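Humanoid robot budgeting

Humanoid robot budgeting is the planning of money, floor space and staff time for buying or leasing a legged or wheeled robot with arms and hands. It is a young and lively corner of equipment planning, and one of the most enjoyable to work in, with new machines and new uses turning up all the time (and price lists that rarely sit still for long!).

Scope

A budget usually covers the robot, its hands, chargers, spare parts, training and a place to work. Hands are often priced apart from the body. Buyers may choose a simple two-finger gripper or a hand with several jointed fingers, and the choice affects nearly every later line, from spares to insurance.

Retail planning

Shelf work is a popular first project. It calls for reaching, gripping and placing light packages, and the goods themselves cost very little. A planner draws up a short list of products, then measures the aisles, the shelf heights and the open floor where the machine will stand and turn.
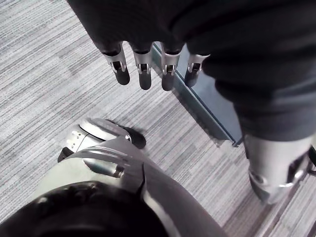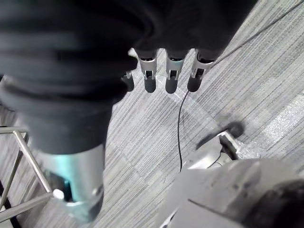
Fingered hands over carpet
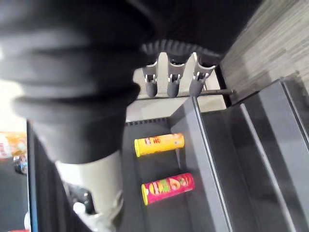
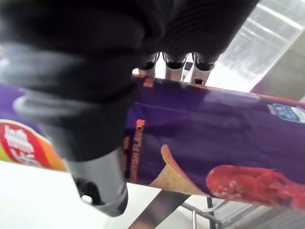 Floors deserve their own line in the plan. Carpet, tile and cable covers all affect footing and wheel travel, and a site visit before ordering is money wonderfully well spent.

Typical costs

The Vanstead worksheet, written by Yannick Lecomte, splits spending into purchase, setup and upkeep. Its sample plan for a small shop sets aside $3,969 for a year of hand repairs, $1,157 for fabric covers and padding, and $155 for practice stock. A further $3,000 is held back for changes to shelving. The body itself is quoted separately, as lease terms vary so much from seller to seller.

Rin Ikeda's revision, released in July, added staff hours. These had been left out of many early plans, even though setup can take up a good part of a worker's week. Ikeda also suggested asking for fingertip pads by the set, a small tip that has become a favorite among shop planners.

Lease or purchase

Leasing suits short trials and lets a shop swap models as better ones arrive. Buying suits sites with steady work and a technician on staff. Sustari and Jorken both offer a middle path in which part of the rent counts toward the price. Leblanc sells refurbished bodies with new hands, an exciting option for schools and smaller stores.

See also

Equipment leasing
Robot hand
Shelf stocking
Spare parts planning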